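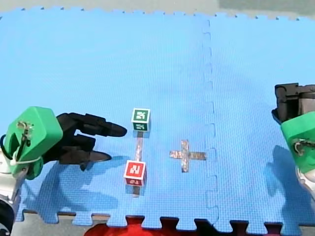 An Open Day at Prornik, or How I Came to Root for a Plus Sign

125 shares | 19 comments

The bus from Wastau lets you off on the wrong side of a four-lane road, and the open day signs begin on the other side of it, so most of us arrived at Prornik in a loose sprinting group. There was a check-in table with name stickers. Mine said GUEST OF, and then nothing.

I go to a lot of open days. I've been around a bottling plant, a mattress works and a place that makes the hinges for other places' doors, and I have a private system for ranking them that leans heavily on the quality of the sandwiches and whether I'm allowed to press anything. Prornik was offering "an afternoon with learning machines." I pictured a robot pouring me a drink. I had my hand half out.

The first stop was a corridor with posters in it. The posters had graphs on them, and the graphs went up. Then we were let through in small groups to the room where they gather examples, and there my drink fantasy came to an end, because what they had for us was foam mat. Bright blue, in puzzle-edged tiles, the kind that is sold to people with toddlers and people with rowing machines. A robot arm came in from the left and another came in from the right, with green housings and black grippers, and between them stood two small cubes, one green and one red, covered in symbols and joined together by something silvery. Next to the cubes was a silver plus sign.

"That's the task," said Archie Laing, who had drawn the short straw and was showing us around in a fleece. "Cubes go to the cross."

A man behind me asked how long that took to work out.

Laing took it well. He has the manner of somebody who has explained his job at a great many weddings. The point, he said, was that no one at Prornik was going to write down the steps for moving the cubes. They were going to collect 300 examples of it being done, feed the whole lot to the learning system, and see what it had picked up. Some of what it picked up would be the job. Some of it would be whatever bad habits the people running the arms had that week. One earlier model, he told us, always paused before it closed the gripper, for no reason anyone could find, until they went back through the examples and realized that the operator who had recorded most of them was a pauser.

I liked that a good deal. I have been accused of the same thing at salad bars.

What the operators do all day

Each example is called an episode, which makes it sound like something you might stay up for. An episode starts with the cubes being put down somewhere and ends with somebody deciding whether it counts. In the middle, a person drives the arms. Then the cubes get put down somewhere else, and off it goes again. The "somewhere else" is a serious matter. If you always put the cubes in the same spot, Laing said, the machine learns the spot and couldn't care less about the cubes. You could take them away and it would reach for them anyway, with complete confidence, like my uncle with the gearshift in an automatic.

So there is a sheet. The sheet tells you where to start and which way the green cube should face, and you tick it off when you've done it. The sheet we were shown had been filled in by three different pens and a highlighter. Someone had written "left again??" in the margin. I would have paid for a photocopy.

A woman with a very good notebook asked about the symbols on the cubes, and the answer involved the word "pose" several times. As far as I followed, a camera can look at a symbol like that and tell where the cube is and how it's turned, which gives you something to check the machine's opinion against. She wrote all of it down. I wrote "cubes have name tags too" and felt we were roughly even.

I asked what happened to the failures. This was my one decent question of the day and I'd like it noted. It turns out to be a sore subject (you could tell, two people at the far desk stopped typing). Laing said they keep them, in a separate folder. There is a school of thought in the building that holds a failed episode is worth having if the operator recovers, fumbles the cube and then sorts it out, since the machine will fumble too and had better know what to do next. There is another school of thought that holds the folder is full of junk. He declined to say which school he had gone to, though he did say "junk" with some feeling.

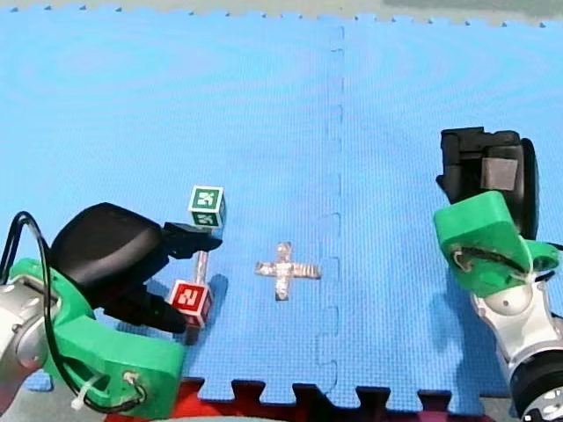 ONLEY, March 28, 2024. The second session began after the sandwiches, which were egg, and which I'd put in the upper half of my table. Fewer people came back for it than had gone in the first time. The ones who did got chairs.

I'm glad I stayed. For the first ten minutes of watching someone gather examples you think about parking. After that something goes wrong in your head and you begin to care. The left gripper was down by the cubes, its fingers spread, one finger close to the green and the other close to the red, and I found I was leaning. The woman with the notebook was leaning too. Across the mat, the arm on the right was well away from the whole business, and I felt a strong kinship with it.

Laing had stopped narrating by this point, or had run out. What he did offer, in bits, was the local arithmetic. The task had to reach 300 episodes before anyone trained anything. On the morning we came they had 125 they were happy with. A good hour gives them 19. A bad hour gives them a discussion. I tried to do the division on the back of my name sticker and then remembered that somebody was presumably paid to do that.

I asked what they'd do with a machine that could move two cubes to a cross.

"Move three," said the man behind me, who had also come back and had grown on me.

The real answer was longer. The cubes stand in for whatever you like: boxes, parts, somebody's groceries. You begin with things that have flat sides and don't roll, you learn where your method is lying to you, and then you go on to objects with opinions. A firm called Šťastný had been in touch about jars. Laing looked at the foam mat when he said "jars," and I think we all pictured the same thing.

We did get to press something in the end. There's a setup at the back with a practice rig and its own spare cube, unattached, and visitors were allowed a go each, not recorded. Mine is worth describing only as a warning. You move a handle and the arm does the same, only a little bigger than you meant. I came down beside the cube. I came down beside it again, other side. I closed the gripper on air with, I'm told, a very slight pause beforehand. On the third try I had it, raised it up to the height of a decent hardcover, turned to see if anyone was watching and put it down on its edge. The operator who had been babysitting me said that was "a nice range of behavior." The notebook woman did hers first time and was quietly insufferable all the way to the coats.

Practical notes, for anyone tempted

The next open afternoon is down for October. You have to book, and the form asks for your "area of interest," which is a trap; I put "general" and was sent three follow-up emails about careers. Wear shoes you can cross a road in. The posters can be skipped. If you're bringing children, mine would have lasted until the foam mat and then wanted to lie on it, and there's a rule against that.

Ask to see the sheet. It's the best thing in the building, and they seem surprised to hear it.

I caught the late bus back to Wastau with my sticker still on, GUEST OF, and the driver asked me of what. I told him cubes. He said he'd had a few of us.

19 comments | Share this post

Related visits

The hinge works, revisited: they have a gift shop now
Two hours in a mattress factory and no one lets you lie down
Open days by sandwich: the updated table
Wastau bus depot, with the good waiting room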